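Juntunen students teach a robot to set the table, one fork at a time

15 Dec 2021

The robotics club at Juntunen Technical College has spent the fall term on a problem most families hand to a six-year-old. Its entry for the Zendach Student Challenge is a program that picks up silverware and lays it next to a plate. So far it handles forks. Spoons are scheduled for after the break.

All of the work is done in simulation, in a virtual kitchen the club put together over the summer, beginning in July. The arrangement has its advantages. Virtual forks don't bend, don't roll under the radiator and don't have to be returned to the cafeteria, which still remembers the club's previous project.

"A fork is thin, it's shiny and it's a different shape at each end," said team captain Tuulikki Lappalainen, a second-year student. "I used to think of it as a simple object. I eat with one differently now."

The club ran 2,751 practice attempts this term. The early ones went poorly. In one stretch of 245, the gripper closed firmly and with great confidence on the countertop. Things improved once the team told it to go for the narrow part of the handle and leave the tines alone - advice that several members said they had also received as children.

Club adviser Kristóf Fodor, who teaches controls, is pleased with the progress and careful about the schedule. The challenge calls for a full place setting for four, with knives, and the knives have not been discussed. "We're a fork team at the moment," he said. "I'd like us to be a good one."

Final entries are due in the spring. The club meets Wednesdays at 5 in Room 190, and new members are welcome. Dinner is pizza, eaten by hand.

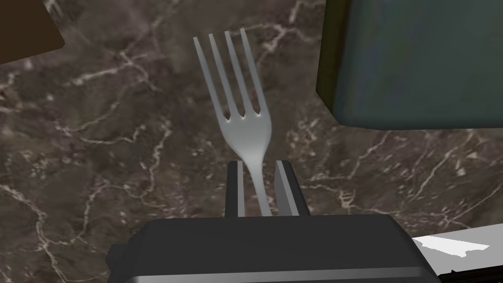 The gripper holds a fork, tines up, in the Juntunen club's simulated kitchen.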